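# Chapter 4: Where the Crumbs Go

Every workroom has a theory of trash, and most of the theories are wrong. The commonest one holds that a single bin by the door will do. People who believe this also believe that a person with a handful of crumbs will cross a room to get rid of them. Siebe Willems spent one February at the Waltwood workshop testing the idea, and by the end of it he had a clean bin and a very interesting floor.

This chapter is about small messes: crumbs, shavings, eraser dust, the last bits of a cracker. Big messes get attention. Small ones get brushed to the side, where they wait for someone's sleeve.

We begin with the tabletop, and with three plain things you will meet again in every exercise – a mat, a dustpan and a bag. The mat marks out the part of the table you are responsible for. The dustpan carries what you sweep up. The bag is where the argument ends. 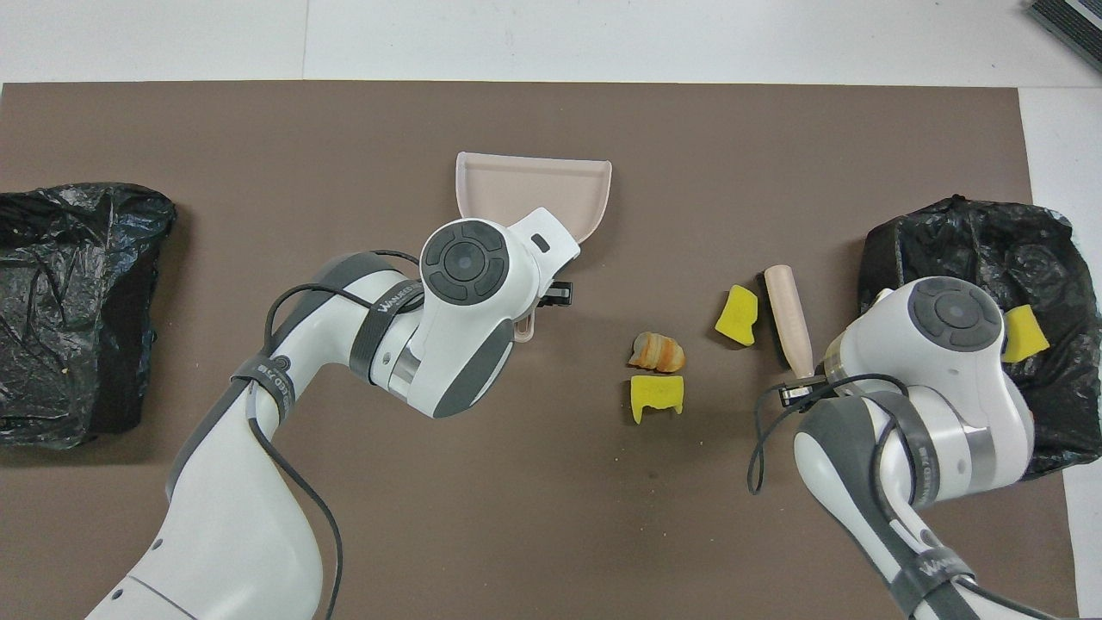
Willems kept a tally of sweepings at Waltwood. Of 237 trips with a full dustpan, 36 ended somewhere other than a bin, and 19 of those ended in the same potted fern. Veerle Jacobs, who owned the fern, suggested moving the bins closer. It was the only suggestion that month to be written down without a meeting.

Her rule of thumb, which we will call the **short carry**, says that the distance from mess to bin should be less than the distance from mess to excuse. On a wide table this often means two bins, one toward each end. The person on the left uses the left one. The person on the right will usually use the right one, though Section 4.3 deals with exceptions.

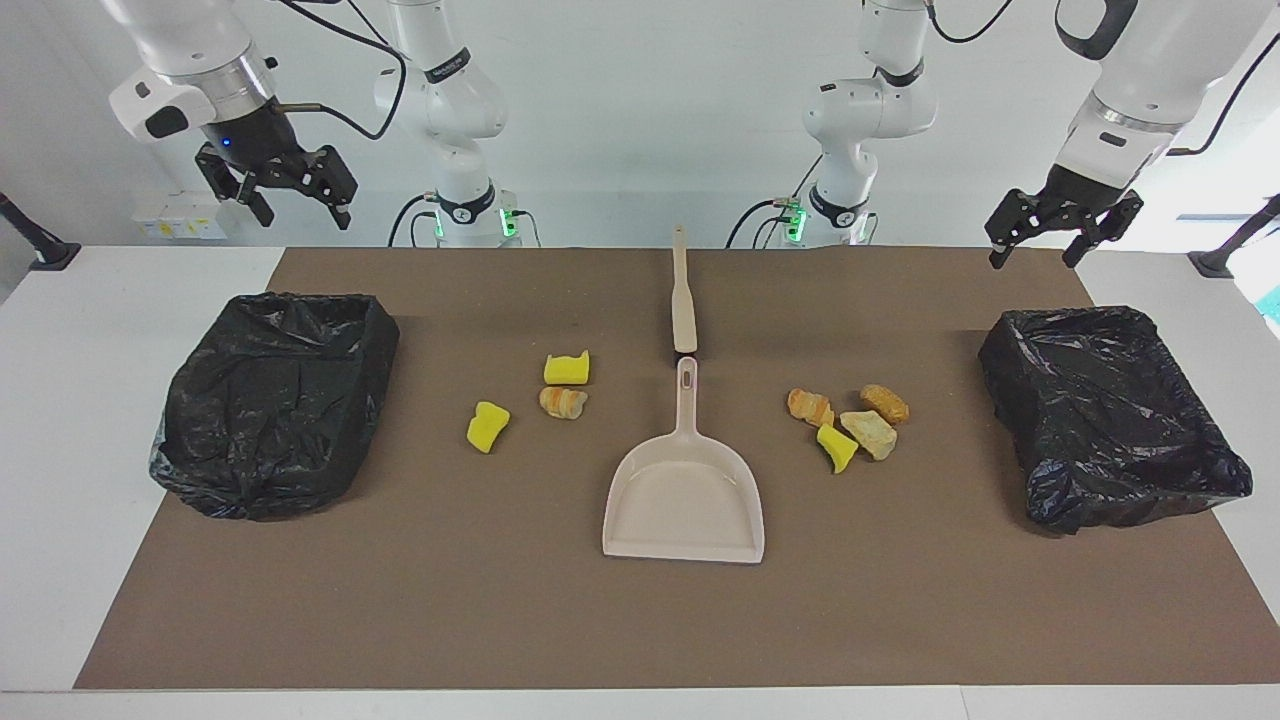
*Figure 4.2. Two bag-lined bins at opposite ends of a brown mat.*

A word on liners before Section 4.1. Fold the edge of the bag well over the rim, and leave enough hanging down the outside that the first heavy load doesn't pull it in. Push out the trapped air with the back of your hand. A bag that balloons up in the middle will hand your crumbs straight back to you, and the dustpan will get the blame.

Have your own dustpan ready for the first exercise. Any color is fine.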